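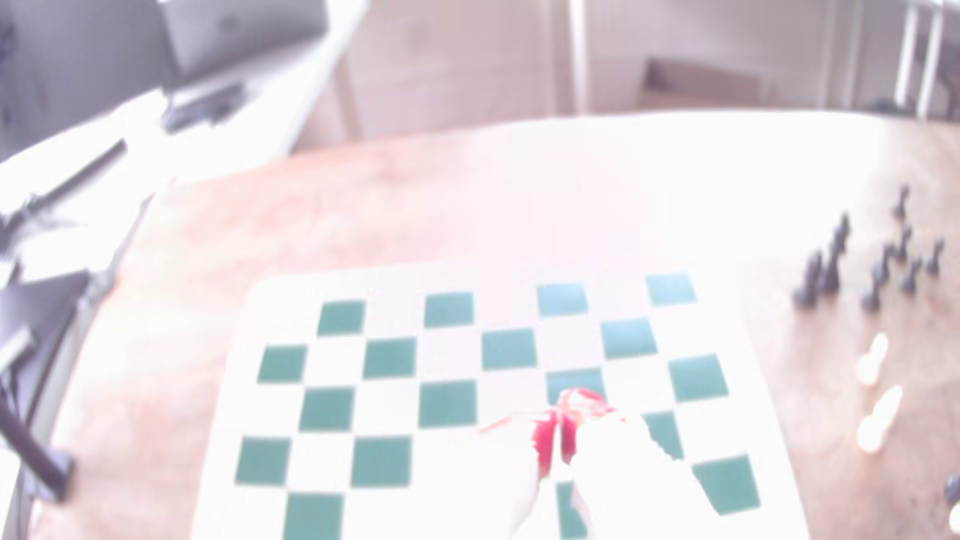

4. Mettre les pièces en place

Avant de commencer, je vide complètement le plateau et je garde les pièces sombres groupées à côté, sur la table - ça m'évite de les chercher ensuite !

4.1 Tournez l'échiquier : chaque joueur doit avoir une case blanche dans le coin à sa droite.

4.2 Posez les tours dans les coins, puis les cavaliers, puis les fous.

4.3 La dame va sur sa couleur. Chez moi, la dame sombre se met donc sur une case verte (je me suis trompé pendant des années...). Le roi prend la case restante.

4.4 Alignez les pions devant.

Note : avec le coffret Grollavora, comptez une quinzaine de minutes la première fois si vous jouez avec un enfant.

Attention : ne faites pas glisser les pièces sur les cases, soulevez-les.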